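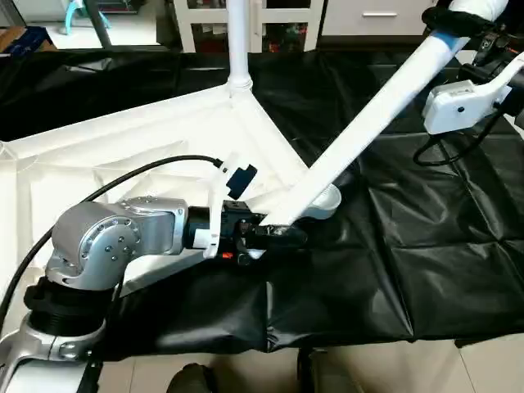
Can you put bare-root raspberries in the ground this late in spring?
As long as the canes are still dormant and the soil isn't soggy, go right ahead, and water them well for the first month.

Tritside Garden Forum > Fruit and Berries > Late raspberries

mossyboots
Thank you for that, it's a load off my mind! My order was held up at the nursery and the bundle only landed on my porch Saturday, a good while after I'd hoped for it, and I've had them in a bucket in the garage ever since. The buds are still tight as can be. I have a long strip along the back fence that used to be all hostas, and I've been dreaming about a berry row there since we moved in. Should I be digging in compost before they go in, or do I leave the soil alone? My mother always dug a trench you could lose a dog in, but I've read other things since.

plumtree77
Welcome, mossyboots, and congratulations on the canes! I'm with your mother, I'm afraid. I dug mine deep and filled the bottom with old leaves and compost, and those plants have fed us and both sets of neighbors for years (plus a very fat robin). Keep the roots near the top, though. They like to be barely covered, a couple of inches and no more. Then cut the canes down to knee height or lower, even though it hurts to do it.

Lurkik
Have to disagree with plum on the trench, and I say that with love because plum's jam is the best thing at our swap table. If you loosen one narrow strip in heavy clay and fill it with fluffy stuff, it fills up with water every time it rains, and raspberries hate that more than anything. I lost a whole row that way. Now I mound the soil up a little and put the compost on top as a mulch, and the worms take it down for me. What's your soil like, mossy?

mossyboots
Oh dear, it's clay. Good pot-making clay. After a big rain there's a puddle by the gate that hangs around until the next day.

Lurkik
Then mound it! And start at the end away from the gate.

plumtree77
All right, I'll give you that one, mine is sandy and drains like a sieve. I still say a bit of compost mixed in does no harm if you spread it over the whole bed and don't just drop it in a hole.

fencepost_annie
Popping in to ask which kind you bought, because it changes how you prune. If they're summer fruiting, the canes that come up this year give you berries next year, so don't do what I did and mow the lot down in the fall. I stood there the following July with a colander and nothing to put in it. The fall kinds you can cut to the ground every winter and be done with it, and for a first row I think they're a lot easier to live with.

mossyboots
The tag says summer fruiting! So I leave this year's new growth alone, tie it up, and wait. I can do that. I think. Is a wire along the fence enough or do I need proper posts?

fencepost_annie
Set your posts 2 feet out from the fence and run the wires between those. You want to be able to get your arm in behind, and the air moving through keeps the mold down when it's muggy.

Lurkik
I tie mine right to the fence and never had mold. Depends on your summers, I guess. But the picking is easier Annie's way, I won't argue that.

mossyboots
You're all so kind. The far end gets dug over tomorrow after breakfast, compost on top, and I'll go see about posts in the afternoon. The bucket is coming out of the garage either way.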